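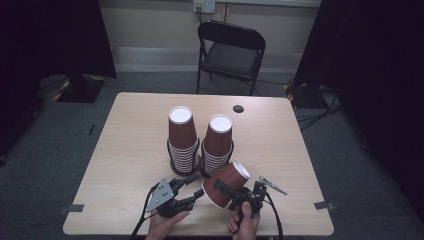 Page last changed: February, 4:50 pm (S. Takeda)

Dye bath notes, cont. Wool skeins, madder on alum.

Picked up from Chaltu's page. She left the alum pot sitting overnight with the lid off and there was a crust round the rim, scraped it back in, topped up with tank water. Tank not tap. Tap here is hard enough to drag everything brown, see the mess Getachew got with the weld last winter.

Skeins 1 to 7 all from the Brulter cone, scoured, tagged with knotted string. Skein 4 has lost its tag so whichever one is left over is 4.

Madder: the Onyshchenko root, chopped, not the powder. Soaked since yesterday arvo. Colour of the soak water more orange than I'd like. Poured off the first lot into a bucket and kept it, Hagos Ambaye wants it for his cotton.

Heat log
9:10 in cold, burner on low
9:40 hand warm
10:15 hit 50, held it
11:00 still 50, turned skeins, good even take-up exept 2, which was floating
11:30 nudged up to 65
12:20 65, lovely brick red on 1 and 3
12:45 went to answer the door (courier, Ranix boxes, no gloves in them AGAIN) and came back to 86. Burner off straight away, lid off, stood there swearing at it

So that's the brown creeping in. Skeins 5 and 6 were at the bottom and they copped it worst. Colour is more like old roof tile. Pulled 1, 2 and 3 out and let the others go down with the bath to see if it made any difference. Can't tell yet, ask me when they're dry.

Need to fix the burner knob. It creeps. Hagos Adugna reckons the spring's gone and he has one off the old camp stove at home. Until then don't leave it, don't answer the door, let them ring.

Thermometer: the long glass one reads fine against the probe. The probe's cable has a nick near the plug, I've taped it. Tape is not a repair, someone order one please.

Afters
Split skein 3 in half. One half into a dip with a splash of iron water, counted to twenty, out, rinsed. Went plum. Really nice plum, best thing to come out of today. Iron jar is nearly done, there's a bag of rusty nails under the trough if anyone wants to start the next one. Vinegar on the top shelf.

Other half plain rinse, tank water till it ran clear, which took ages. Still bleeding a bit of pink at the end. I think we're short on mordant time and Chaltu thinks we're overloading the pot. Might both be right. Next go: same root weight, drop two skeins, alum a full day with the lid ON.

Exhaust bath still has plenty in it. Kept it in the big enamel pot, lid taped, label on the lid. Will throw the silk scraps in tomorrow and take whatever peach comes out. If it smells off just tip it on the hedge, strained, root bits to the compost.

Light test: cards from the Traltbridge lot came off the north window. Half covered, half bare. Madder barely moved. Weld gone pale. The brazilwood is a disgrace, don't let anyone sell a scarf in it. Cards are in the flat drawer in the envelope marked WINDOW, please put them back the same way round, the pencil marks are only on one side.

To do
- spring for knob (Hagos Ad.)
- gloves, ring Ranix and be firm
- new probe
- silk into exhaust
- retag skein 4
- write up the plum properly, weigh the iron next time insted of splashing

Rinse trough still drips on the left. Bucket's under it, empty the bucket.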